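Hand comparison, bench notes, November

Picked up after lunch with the same table and the same two arms. Priit Vanags had already gone through the Werus controller settings, so I only had to redo the finger zeroing. Index on the right hand was drifting again. Re-zeroed it twice and it held.

Question for this round is whether the Luner hand is worth keeping for two-handed work, or whether we go back to the Rätsep three-jaw for one side. The three-jaw is faster and has never dropped anything on us, but it can't pass a soft object across without crushing it. The Luner fingers can, if the current limit is set right. Finding that limit has taken most of the week.

Settings at the start:
Current limit 39 percent on all fingers, thumb the same
Control loop at 50 Hz
Wrist cameras on, head camera on
Werus logging to the local disk, not the share

1. Grip on thin plastic
At 39 percent the fingers dent a bottle hard enough that the pose estimate jumps. Dropped the limit to 34 and the jumps mostly went away. Below that the thumb gives up before the fingers do and the bottle rolls out. Staying at 34 for now. Žydrūnas Kalniņš thinks the thumb should have its own limit – I agree, but the Hitamari driver only takes one value per hand. Wrote to them about it.

2. Cycle count
The right hand is at more than 3,000 closes since the tendons were changed. No play that I can feel by hand. The left is much newer. Don't compare the two on accuracy until the left has some wear on it.

3. Cameras
Wrist view is good for finger contact and poor for everything else. With the thumb open it takes up a big part of the picture and the exposure shifts with it. Tried locking exposure, which made the shadows under the palm useless. Back to auto. The head view is the only one where both hands and the tabletop can be judged together, so grasp labels should come from there and contact timing from the wrist.

Also worth checking: cable slack. The left arm has a connector hanging under the hand that I'd like moved up before somebody runs a fast trajectory.

Stills, first two from the wrist camera, last from the head camera:

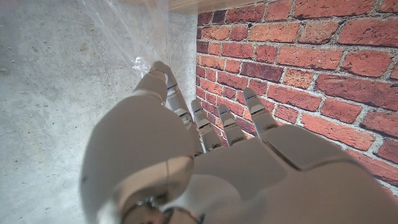
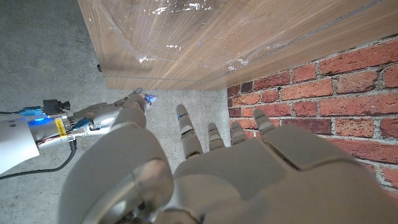
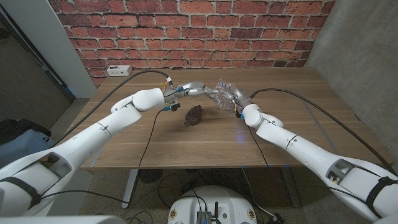
4. Left to do
Ask Hitamari for the per-finger limit, or patch the driver ourselves if they don't answer.
Repeat the plastic grip runs with the Rätsep jaw on the left side only, same limit on the right.
Move the left connector and tape down the cable.
Check whether the wrist clock and the head clock agree. I think the wrist one runs a little behind, but I've only compared them by eye.
Priit wants a harder object next. Something with an uneven surface would tell us more than another bottle.

Left the 34 setting saved in Werus under the bench profile. Please don't overwrite it – make a copy.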